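A Visit to the Dolside Pottery Works

Posted 26 Dec 2025

The Dolside works sits at the bottom of a hill, past a tire shop and a row of rented garages, and the sign is small enough that I drove by it twice. Visitors park along the fence. The gravel lot belongs to the delivery trucks, and a man in a yellow vest will come out and tell you so.

I went in November on one of the open days, which the works holds in spring and fall. Tickets are sold at the gate and cover the tour, a short talk on glazing, and a mug of tea at the end. Children under 7 are not allowed on the kiln floor, but there is a side room where they can press leaves into clay while a parent waits with them. Two families in our group split up for that part.

Our guide was Shabani Mosoti, who started in the packing room and now runs the casting shop. He talks quietly and the fans are loud, so stay near the front. He did not hurry anyone and he was happy to go back over things.

The tour starts in the clay store. The clay comes in dry, in large sacks, and is mixed with water in a tank set into the floor. Mosoti let us put a hand in a bucket of slip, the liquid clay used for casting. It was smoother than I expected and very cold. Scraps from the trimming benches go back into the same tank, so very little raw clay leaves the building as waste. Once a piece has been fired, it can't be put back in, and the broken ones are crushed and sold for drainage.

Casting takes up the longest room. Plaster molds stand on racks down both sides, each held shut with thick rubber bands. A worker fills them from a hose, waits, and tips out what hasn't set. The plaster pulls water from the slip and leaves a wall of clay on the inside. For a drinking cup the wait is short. For a big serving bowl it can be up to 3 hours, depending on the weather and how tired the mold is. Molds wear out. The detail goes soft, the seam gets wider, and then they are broken up. An older woman in our group asked if she could buy a dead one for her garden, and Mosoti said to ask at the shop. She did, and she got one.

After casting comes fettling, where the seams are scraped and the rims are wiped with a damp sponge. Four people were working at a long bench with a radio on. I could have stayed there a good while. Each of them had a different way of turning the cup in the hand, and all of them checked the rim with a thumb before setting it down. There is a tray for anything that feels wrong, and it was fairly full.

The kiln room is hot even by the door. There are two kilns, an old one called Mugo and a newer one that has never been given a name. Mugo is used for the darker glazes. It heats unevenly, and Mosoti said the back left corner turns out browner ware than the rest, which some customers ask for. A full load is 984 pieces if they are all small cups. We could not see inside because it was cooling, and the door stays shut until the next morning.

The glazing talk was held at tables in the old canteen. Most of it was about the two tableware lines, Triletness and Irko. Triletness is the plain one, with straight sides and a flat finish, sold mainly to cafes. Irko is heavier and glossy and comes in dark green and a speckled cream. We passed samples from hand to hand. I preferred Triletness for the way it sat in the hand, though the flat glaze does show spoon marks sooner. The speaker admitted as much and suggested baking soda paste.

She also explained why light blue is a difficult color for them. A little too much heat turns it gray, and a little too little leaves it chalky. They fire it in the newer kiln only, in the middle of the load, and still put a fair number in the seconds bin. I had always assumed that white would be the hard one.

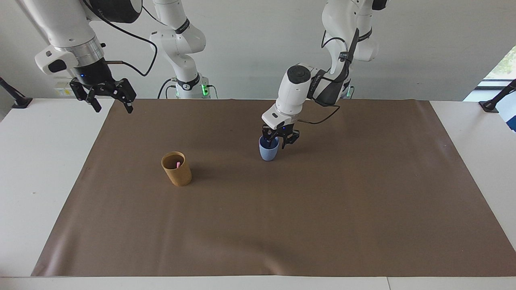 Tea was served next to the shop, which is one room with a low ceiling and not much space to turn around with a coat on. First-quality ware is along the walls and seconds are on the tables in the center. The faults in the seconds are mostly pinholes and small drips near the foot. I went through a whole stack of saucers and could find nothing wrong with half of them. Prices are written on the base in pencil and wash off.

I bought three seconds cups and a first-quality milk jug. They wrap everything in newspaper and expect you to bring your own bag. Cards are accepted, but the reader was slow that afternoon and the line went out the door.

A few practical points for anyone going. The floors are wet in the casting shop, so wear shoes with some grip. Clay dust gets on dark clothes and brushes off once it is dry. The restrooms are across the yard. There are steps down into the kiln room and no ramp, although the rest of the tour is on one level. Photos are allowed everywhere except the glaze store.

The next open days are in the spring. Dates go up on the board by the gate, and the shop will read them to you over the phone if you call before noon.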